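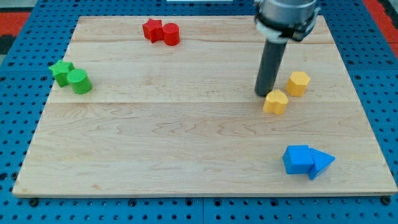 Sorting by Color: How Hamley Residents Read Their Recycling Labels

Student project report, Environmental Studies
Submitted by Lorraine Tapsell, 2023-06-07

1. Background

Hamley changed its recycling labels last spring. The old ones said what went in the bin. The new ones are a color, a small arrow and a great deal of confidence. My project asked whether people in the Indeck apartments could match each color to the right kind of trash.

2. Method

I left a one-page survey in every mailbox and got 73 back, four of them blank apart from coffee. That left 69 I could use. I also stood by the bins on 9 evenings in June of last year with a clipboard, a good way to learn how fast people can walk.

3. Results

Only 16 of the 69 got every color right. Green did best, though most people took it to mean "nature" and would have put a houseplant in it, pot included. Yellow was the worst. Answers included plastic, metal, batteries and "the one for guests."

People who had lived in Skollport before moving here did badly on yellow and blue, which are swapped there. They were also the most certain of their answers — one wrote "obviously" next to both mistakes.

4. Problems with the study

The survey was printed in black and white. I wrote the color names in by hand, and my "blue" looks a lot like "bins." People who fill out a survey about trash are probably also not typical people.

5. Suggestions

Put the words back on the labels. The colors can stay, as they were expensive.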